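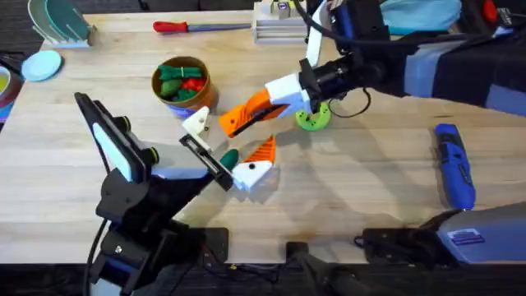 I had meant to stay for an hour at the toy library in Zivbridge and I stayed for most of an afternoon, partly for the tea and partly for the woman who looks after the play food, who asked me to leave her name out of it ("put the vegetables in instead, they've earned it") and who talks about pretend cucumbers with more feeling than many people can manage for real ones.

The library lends toys the way other libraries lend books, at 80 pence a bag, and you bring the bag back when you're finished with it or when your child is, whichever comes first. There are train sets and dolls' houses and a great many jigsaws, but the play food is what she loves, and it's what families ask for too. She has been in charge of it for 4 years. Before that it lived in one enormous crate, all of it together, bread and fish and bananas and little tins, and parents used to stand over it with their coats on, digging.

"It was like a jumble sale in there," she told me. "You'd have a mother wanting something for a grocer's shop and she'd come up with three fried eggs and half a lemon. And she'd take them! People are so polite. But you can't run a grocer's on three fried eggs, can you? So I thought, right, let's have it all out on the table and see what we've got."

What they had got was 492 pieces, which she knows because she wrote every one of them down in a school exercise book, in pencil, over the dark end of one winter. She fetched it to show me. The entries start out very neat, with a description of each item and where it had probably come from, and by the middle they say things like "green, longish, nice" and "another one of those". She laughed at that page for quite some time.

I asked how you go about sorting that many, and she said she had tried several ways before she was happy. First she did it by kind, as a shop would, fruit here and bakery there. Then she tried it by colour, and it looked beautiful on the shelf but was no use to anyone. In the end she settled on what she calls pots, small mixed helpings that a child can carry alone and tip out alone. There are 51 of them now, and each one has a bit of a meal in it, or the makings of a shop, or simply things that get on well together.

"A pot should look full," she said. "That's my one real rule. If you give a child a big box with a few things rolling about at the bottom, they look in and they look up at you, as if to say, well, where's the rest? But take the same things and put them in something small so they're poking out of the top, and it's a harvest! They can't wait to get at it."

Her favourite is the vegetable pot, a brown cylinder with a lighter rim and a band of purple-blue low down near the base. It is mostly green inside, the way a proper vegetable pot ought to be in her opinion, with a long bright green one lying across the top and an olive-green one lower down, and something red tucked in at the side. I said I took the red one for a pepper. She said that she'd had it called a pepper and a tomato in the same morning, and once, very firmly, an apple, and that she had agreed every time.

"I never correct them. Why would I? If it's a tomato today it's a tomato. I had a little boy who sold me that red one as a sausage, and he charged me a fortune for it, and I said thank you very much and pretended to eat it. They know perfectly well. They want to see if you'll come along with them."

There is also the matter of the ring. Every pot, she says, ought to travel with one thing that doesn't quite belong, and for the vegetables it's a lime green ring with a darker speckled top, which might be a doughnut and might be a bagel. She has never made up her mind. I've turned it over in my own head since and I haven't either. It was given to the library along with a bundle from a nursery in Colico that was clearing its cupboards, and she very nearly put it with the cakes.

"But it was so green," she said. "And I thought, no, you go in with the vegetables and we'll see what they make of you. Well! It's been a bracelet. It's been a lifebelt. It's been a very unwell doughnut that had to go to hospital in a shoe. I think it's had more adventures than the rest of them put together, and I do think that's down to it being in the wrong company."

We had our tea at the big table, and she wanted me to notice the table, so I shall pass it on. It's wood, a pale blond one, with the grain showing nicely, and she is firm that play food wants a plain surface under it. The library used to put down a printed cloth with fruit all over it — a kind thought from somebody, she said, and cheerful enough — but the smallest ones kept trying to pick up the strawberries from the pattern and getting cross. Once the cloth went in the drawer there was far less crossness all round, and you could spot a dropped pea from the doorway. She does the wiping herself at about four in the afternoon, when the light comes in low and shows up every fingerprint, and she says it's the nicest ten minutes of her day and she'd thank people not to help.

I wondered whether children ever put things back. She gave me a look over her cup.

"They do, they do, you'd be surprised. They won't tidy. If you say tidy, they go quite deaf. But if you put the pot in the middle and say the vegetables are going home, in they go, one at a time, and very gently too. The long one goes last and lies on top because it doesn't fit any other way, and they like that, they like knowing there's a last one. Some of them say night-night to it. I've said night-night to it myself, locking up."

She is less patient with grown-ups, who will insist on packing. A parent in a hurry, she says, stands the long pieces on end and rams the round ones down beside them, and then the next family can't get anything out without turning the whole pot upside down. She has thought of putting a notice up and has got as far as the wording, but it kept coming out sharper than she meant, and so there's no notice. What she does is take the pot from them at the desk, chatting all the while about something else, and do it again.

Mending takes up more time than you'd think. There's a shoebox under the counter for the poorly ones, and she goes through it in the evenings with the radio on. Ties come undone, bits get chewed, and a carrot went home to Wuron in someone's welly and came back in September with no top. She had an offcut of green ribbon from a box of chocolates and made it a new one, and she admitted that it now looks slightly like a bridesmaid. As for washing, it all goes in a bowl of warm soapy water if it can stand it, and gets a damp cloth if it can't, and then it's spread on tea towels along the windowsill. Her sister, visiting, once mistook it for lunch.

Does she buy much new? Hardly anything, she said. The little toyshop called Ha, down by the bridge, lets her have the odd ones out of split packets, and she came away from there last time with an aubergine she is extremely pleased about. Otherwise it's what people bring in. She would like more leeks. She'd like a cauliflower, a good solid one, and she would be glad if people could stop giving her pizza, because she has a whole drawer of slices now and they don't make up into any pizza she's ever seen.

Towards the end I asked what she'd play with herself, given the run of the shelves, and she thought about it for so long that I had time to finish the biscuits. A shop, she said at last. She'd had one as a girl, on an upturned drawer in her grandmother's back kitchen, with real potatoes and buttons for money, and her grandmother used to come and buy the same potatoes several times in an afternoon and complain about the price.

"And she'd haggle, you know. She'd hold one up and say, I'm not paying that, it's got an eye in it. I was furious! I used to rub them with my sleeve before she came back, to make them look better." She had the vegetable pot's little card in her hand by then and was straightening the corner of it. "I've still got some of the buttons somewhere. I ought to bring them in. They'd want a pot of their own, though, and I'd have to find them a pot."

The toy library is open on weekday afternoons and lends to anyone living in Zivbridge or the villages round it. Leeks may be left at the desk.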